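Ulport's new produce date rule leaves shoppers with more questions than answers

29/04/2026

The Ulport council says its new labeling rule will cut the amount of good food thrown away in town. Maybe it will. After reading the 11-page plan twice, it is hard to say how anyone would know.

Under the rule, passed by a single vote at the end of a long meeting, grocery stores inside town limits must stop printing "best by" dates on whole fruit and vegetables. Bagged greens, carrots, peppers and the like would carry a packing date only, or no date at all. Cut fruit and salad kits are left alone. Stores have until December to comply.

The idea has been tried in other places, and the reasoning behind it is easy to follow. People see a date that has passed and toss a cabbage that would have been fine for another week. Take away the date, the thinking goes, and they will look at the cabbage instead.

What the council has not shown is that this happens in Ulport. The plan leans on a survey of 267 households, 131 of whom said they "sometimes or often" threw out produce on account of the date. That is a little under half, and it is what people said on a form handed out at the library. No trash was weighed. The survey did not ask how much food was tossed, or whether it had gone bad by then. It did not ask how many of those same people forget what is in the bottom drawer, which in my house is the main cause of death for vegetables. 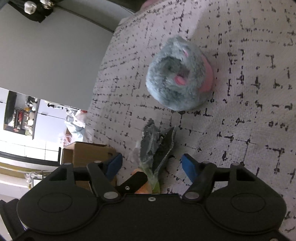 Leafy greens in a clear plastic bag.

The person behind the measure is council member Afia Abubakari, who first raised it last year and has been patient with its critics. She told the meeting that the dates on produce are set by packers for their own reasons and have little to do with safety.

"People treat that stamp like a law," Abubakari said. "It's a guess, and it costs families money."

Asked afterward how the town would measure results, she said staff would repeat the survey next year. Asked whether the same households would be contacted, she said that had not been decided.

The stores are split, though perhaps less than they let on. Fester Market, the larger of the two chains in town, came out in favor and has promised to switch early. It is fair to point out that Fester also stands to gain. Without a printed date, there is less pressure to mark down a tired bag of spinach, and shoppers who like to reach to the back of the shelf for the newest one will have nothing to go on. A spokesperson for the chain said markdowns would continue "based on quality," and did not say who would judge it.

Lindsay Foods, with one store on the east side, is against the rule. Its manager told the council that clerks use the dates to rotate stock and that a packing date means little to a customer who does not know how long kale is supposed to last. He has a point there. The plan promises a shelf chart to be hung in produce sections, but the draft chart covers just 4 vegetables, and two of them are kinds of squash.

Supporters keep bringing up Stolstead, the next town over, which dropped produce dates a while back and reported a drop in food waste. The Stolstead report is worth reading. The town began curbside compost pickup in the same season, so food scraps that used to go in the trash were going in a different bin. The report mentions this in a footnote. At the Ulport meeting it was not mentioned at all.

None of this makes the rule a bad one. Plenty of sound greens do end up in the garbage, and a date on a head of lettuce was never much use to begin with. Most home cooks can tell limp from rotten. If the change costs little and saves a few families a few dollars, few people will complain.

But the council is already talking about savings as if they were in hand. A flyer due out with the next water bill says the rule "will keep food on Ulport tables." There is no figure behind that line — the town clerk's office confirmed as much when asked — and the wording was approved before the vote took place.

Stores that keep printing dates after the deadline will get a written warning first. The council has not set a fine. Comments on the shelf chart can be left at the clerk's office during business hours, and a second draft is expected before summer.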